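Halteo publishes first results of its household chores study: folding is still slow work for machines

Plinley, February

Halteo, a company which develops software for service robots, presents today the first results of its study on household chores. The study asks a simple question. Which of the small tasks that people do every day at home can already be given to a machine, and which ones must wait?

The short answer is that a machine can now do a part of the laundry, but not the whole of it. In the tests made at the Halteo workshop in Plinley, the two-armed test machine folded towels and pillowcases in a way that most visitors accepted. With shirts and blouses the result was much weaker. Of 700 attempts to fold a garment with sleeves, 236 ended with a fold that our testers would put in a drawer without touching it again.

"We prefer to give this number as it is," says Jérémie Pruvost, head of research at Halteo. "A person who folds clothes does not think about it. The hands find the corner, the hands feel if there is one layer or two. For the machine each of these things is a separate problem, and it can fail in every one of them."

The study is based on demonstrations by people. They work with hand-held grippers in ordinary rooms, with the furniture and the belongings that are there, and the software learns from their movements. Laundry on a bed was chosen as one of the main tasks because many families sort and fold in this way, and because a soft surface is more difficult than a table.

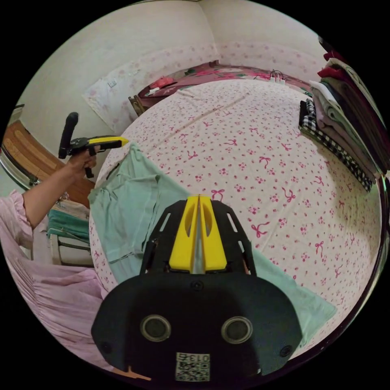
Three difficulties come back again and again in the results. The first is to find a good place to hold. When a shirt is crumpled, its corners are often hidden under other parts of it, and the machine takes the middle of the cloth instead. The second is to keep the cloth stretched while it moves. The third is to know when the work is finished. The test machine sometimes continued to correct a shirt which was already folded well enough, and in this way it spoiled it.

Speed is also a point where we must be modest. The test machine needed nearly 300 seconds for one shirt with long sleeves. For a family with a full basket this is not yet a serious help, except if the machine can work alone while the people are out. Halteo does not recommend this today.

Other chores gave a better picture. Putting cups on a shelf, wiping a flat table and carrying a closed box from one room to another were all done in a reliable way, also when the light in the room was changed. In shops, the situation is similar. The retailer Wuritis, partner of the study, tested the same software for tidying shelves in its store. Boxes and tins were no problem. Pullovers on a display table were put back by the staff as before.

"Our employees were curious and a little sceptical, and I think both were right," says Nicanor Zamudio, who is responsible for store operations at Wuritis. "The machine is good with things that keep their shape. I would be happy to have it in the stock room. For the clothes tables I will ask again next year."
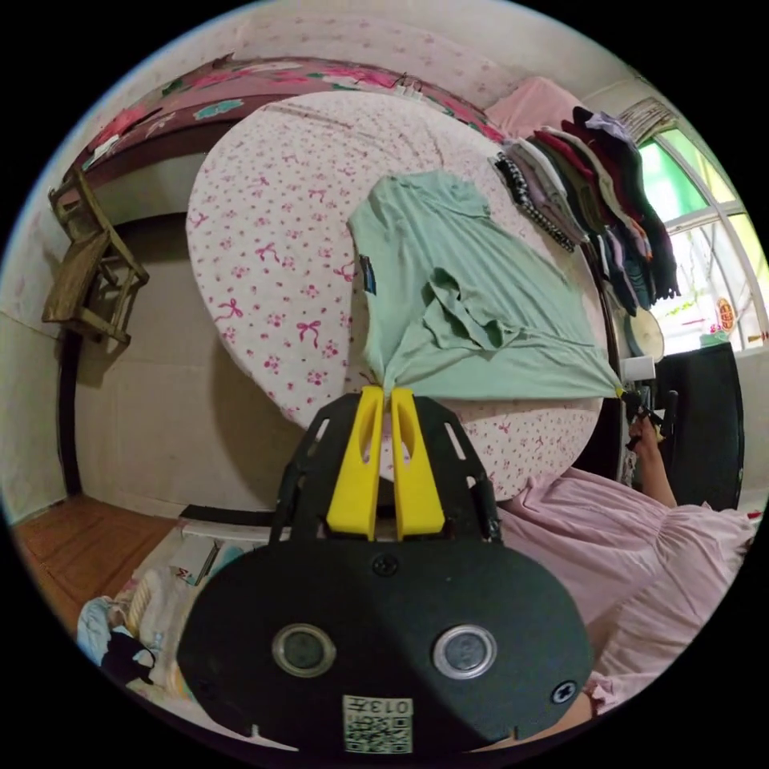

Work with two hands remains the centre of the next phase. When one gripper holds a corner and the opposite corner is pulled away from it, the fabric becomes flatter and the following steps are easier. This sounds evident, but the two movements must fit together closely – if one side pulls too early, the cloth slips out. Halteo will therefore collect a further 700 demonstrations with shirts, blouses and children's clothes before the summer.

The second phase is prepared together with the design office Woldegiorgis, which is developing softer finger tips for thin fabrics. The new tips will be compared with the present ones on the same garments and by the same testers. Halteo will publish these results also if they are not better.

A product for private homes is not announced with this study, and there is no date for one. The complete report of the first phase, with a description of all tasks and of the attempts that failed, can be requested free of charge from the Halteo press office in Plinley. Visits to the workshop are possible for journalists in the morning, by appointment.

About Halteo

Halteo develops software for robots that handle everyday objects. The company works with partners in retail and in product design. Its workshop and offices are in Plinley.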